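Foil packets: how many demos before wrist-only stops guessing?

Forum: Manipulation / Data collection
9 replies, page 1 of 1

belden_rig
Started July

We are collecting teleoperated demonstrations for a sorting task, foil-wrapped packets into and out of a shallow tray. Target is 500 episodes. We have 70 so far, of which 11 were thrown out at review. The policy trained on the remainder reaches the tray every time and then closes the fingers on whichever highlight is brightest. Wrist camera only at present. Is this a quantity problem or a variety problem?

ustham7
Variety. If the packets go back to the same places after each episode, you have one episode recorded many times. What does your reset look like?

belden_rig
The operator tips the packets out and puts some back by hand, the rest go beside the tray. Tray angle is changed every few episodes. Start pose is fixed. We leave other objects on the worktop on purpose, mostly tools, so that the policy does not learn that anything off the tray is a packet. Typical start of an episode:

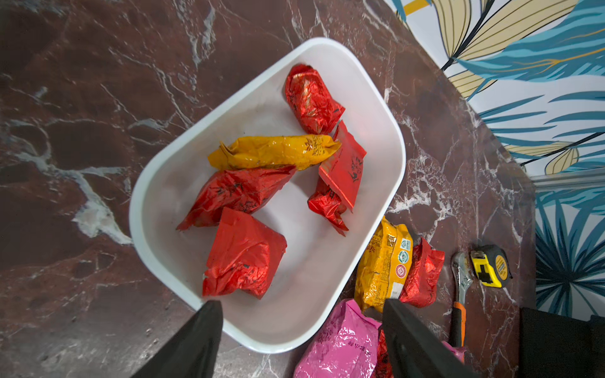

Kayode Obi
Fixed start pose is the first thing I would change. With a wrist view the camera moves with the arm, so if every approach begins from one point the network can replay the path and ignore the packets. Vary the height and the yaw at the start, and record which packet the operator meant to pick before the arm moves.

belden_rig
We do not record the intended packet. The instruction string is the same for all episodes.

Kayode Obi
Then two episodes with near identical first views can have different targets and the same label. The model averages them. That would give you a grasp on nothing in particular.

ustham7
Disagree that this is the main fault. Averaging gives a grasp between packets. He says it closes on the highlight, so it has found a cue. Foil does that. I would move the lamp between episodes and leave the instruction alone until you have ruled it out.

judia
Both are cheap to test. Hold back 36 episodes under a different lamp and score them separately. If the score drops, it is lighting. If it is equally poor on both sets, look at the labels.

Also, keep the 11 rejected ones. Failed grasps with a second attempt are useful if you mark where the retry starts.

ustham7
Not for plain behaviour cloning. It will learn the miss as well.

judia
Hence marking the retry - you train from there onwards.

belden_rig
Most of ours were dropped for slips, so that may be worth doing. Will add the target packet to the instruction from the next batch, vary the start pose, and hold back 36 with the lamp moved. The first 70 stay in a separate folder until I have numbers.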